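**Workstation board notes, Mar 8, 2019** (thread)
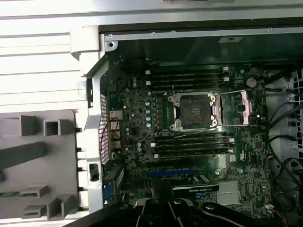

*Tower on its side, eight DIMM slots, one socket in the middle.*

1/ Starting a thread on the tower I'm bringing back as a render box. Single socket, four memory slots on each side of it. Laying the case flat before touching anything near the socket. Upright, the graphics card hangs off its slot and you end up working with one hand.

2/ Memory first. Eight slots does not mean eight sticks. The manual for this board wants matched sets, filled in a fixed order, farthest slots from the CPU first. Fill it in the wrong order and it will still boot, with fewer channels, and say nothing about it.

3/ White tabs at the slot ends are the latches. Open them fully, line up the notch, press straight down on both ends until the latch closes by itself. If you are closing it with a fingernail, the module is not seated.

4/ Cooler mounting uses the four posts at the corners of the socket bracket. Tighten diagonally, a couple of turns at a time. Mbali Nkosi asked me last July why her temps were uneven after a cooler swap. Two posts fully down, two barely started.

5/ There's a thin pale wire running across the board just below the socket. It gets rerouted before a cooler goes on. Same for the pair of thin red ones over by the rear ports. Anything crossing the board gets tied to the case metal.

6/ Coin cell is near the edge of the board, easy to reach with the case in this position. I replace it on any used machine. Symptom of a dead one: the clock resets and the BIOS settings go with it every time the power is pulled.

7/ Graphics card with the black shroud is an NVIDIA. It stays for now. There is a blue PCIe slot right next to it, which I want for a storage adapter. Clearance is the question. Will measure with the adapter in hand.

8/ Yes, there's a VGA connector at the back. Blue, as usual. I will use it for first boot if the card gives me trouble.

9/ Chipset heatsink is a plain finned block beside the graphics card. Passive, so it depends on case airflow. Compressed air through the fins, in the direction of the ridges. Same treatment for the perforated strip by the rear ports.

10/ Parts on order from Hendriks: memory kit, paste, coin cell. The ticket is 3507 if Sugeng Mangundap is reading this and wants to add his drives to the same shipment. Total before shipping is 193 dollars.

11/ Test plan: one stick, minimum config, then the full set, then a memory test overnight. After that the Dromach render queue, which has 267 jobs waiting. Next post when the box from Hendriks gets here.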